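The Coffee Corner Is Not a Perk

Every office I have worked in since college has been proud of its coffee counter. The one at Andar, where I rent a desk, got its own paragraph in the June newsletter. I drink from it daily and I remain unconvinced.

Start with the machine. A pod brewer makes one cup at a time, which is fine until six people come out of the same meeting.

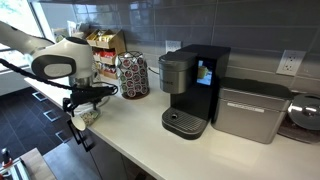 Then there is choice, the great selling point. A whole carousel of pods, and I would bet my lunch that most people here take the same one every morning. Petro Symonenko, two desks over, calls this freedom. I call it a rack.
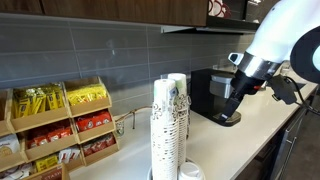 Packets in the wooden organizer, cups stacked in front.

I have nothing against the organizer. It keeps the yellow packets away from the red ones, and somebody clearly cares about it. But caring for packets is work – and it never seems to be in anyone's job.

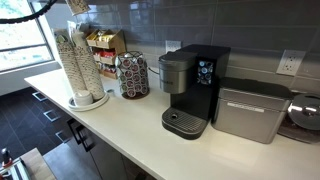 My real quarrel is with the paper cups. A shelf of plain mugs would do the same job for years. I'm told mugs mean dishes, and dishes mean arguments. Maybe. We had mugs at Daza, and I recall about three arguments, all of them short.

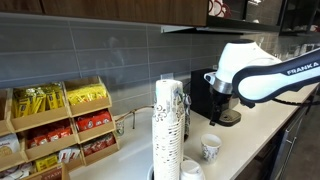

Patterned paper cups, with a single one by the drip tray.

Give me a big pot and a sink. The newsletter can find another paragraph.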